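Letaten: a simulated kitchen for the arm we're building in the shed

Letaten is the practice kitchen for Norkow, the two-fingered arm that a handful of us are putting together in our shared workshop. The real arm is still in pieces on the bench (the wrist bearings came in the wrong size, twice). The simulated one has been shuffling bowls since February, and it's been a joy to work on!

Everything in this folder comes out of the simulator. There are 1,127 episodes in the current release, each one a single go at moving a piece of tableware. Failed tries are kept and labelled, so please don't filter them out before you've had a look. Some of our favourite fixes came from watching a bowl skate off across the counter.

What's in an episode

Every episode folder holds the joint log, the gripper log, a short task line in plain English and the video from each view. The wrist view looks out past the fingers, so you always get the pads and the gripper body along the bottom, plus whatever the arm is near. Bowls and dishes beside the cooktop are the hard ones, with a curved rim right up against another object and not much room for a finger between them.
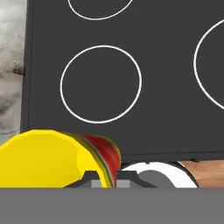
Getting started

1. Unpack the archive somewhere with plenty of space.
2. Copy settings_sample.txt to settings.txt and put in the path to your episodes folder.
3. Run the viewer with play.py and an episode number. Start with a low number, as the early ones are short.
4. If the colours look washed out, turn off the viewer's gamma option. We still haven't tracked that one down.

Grasping notes

Ebenezer Acheampong wrote the first grasp planner, which we call Marulanda, and it's still the default. It goes for the rim from above, closes both fingers on it and lifts. Simple, and we love it for that. The wide shallow bowls are a good test because they hang off to one side of the gripper and want to tip.

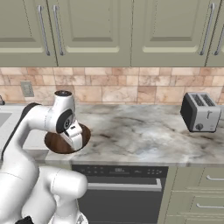

We tried a slower lift to settle the tilt and it helped a fair bit, but it also made every episode longer, so the speed is now a setting called lift_rate. Leave it alone for your first run. If you're training a policy, 2,000 steps is the cap per episode and anything that hits it gets the label "timeout".

The room view is the one to use for checking arm posture. The wrist view is better for finger placement. Both are stamped from the same clock.

Known problems

Contact on thin rims can jitter for a few steps after the fingers close. The joint log is fine, but the force values in those steps are rubbish.

Episodes made before version 4 used the old finger pads, which were more slippery. They live in the folder called old_pads.

Arham, our little labelling script, needs version 5 of the log format. It will open older logs without complaining and then mix up the columns, so run convert.py first.

Helping out

We'd be thrilled to have more hands on this. New bowl shapes are especially welcome, the odder the better. Keep the mesh simple, give it a sensible mass in grams, and add a line to objects.txt with your name on it.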